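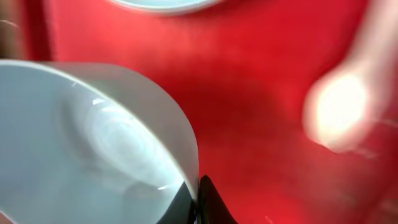

Standards Corner

Testell has finally put out its handling rules for breakable tableware, and they run to 137 pages, most of them about bowls. I read it so you don't have to, although Nelu Voicu says everyone on the Barnis line has to anyway, by the end of September.

The part that matters to us is section 7, "Rim Contact." A two-finger gripper may take a ceramic bowl by the edge, one finger inside and one outside, and the wrist camera must be able to see the rim while it does so. Fine. We were doing that already, mainly out of laziness. What's new is that closing force has to be logged for every grasp, and the log kept for 4,000 grasps before you may overwrite it. Tang asked for fewer. Tang was thanked for its comments.

There is also a page and a half on glare. Glazed dishes throw bright spots back at the camera, and the rules would like you to check your lighting "at intervals suited to the work." I wrote to ask what interval suits the work. The reply quoted the sentence back to me.

A few other things to know before your next audit:

Speed near a second dish now has its own limit, separate from the general one. Look it up in the annex, where it is given in two different units that don't quite agree. Use the slower.

Finger pads get inspected at the start of each shift, with initials. A tick is no longer initials. You know who you are.

Any bowl that gets dropped counts as an incident, even if it bounces. Emov's site reported 1,687 grasps last month and no incidents, and I look forward to learning what they make their bowls out of.

Cloth-covered tables are allowed, provided the cloth is fixed down at all four corners. Tape counts. Mugs do not count, including full ones.

Printed copies are in the tray by the parts cage. Please bring yours back without soup on it. Questions about the annex go to Nelu, who has asked me not to write that.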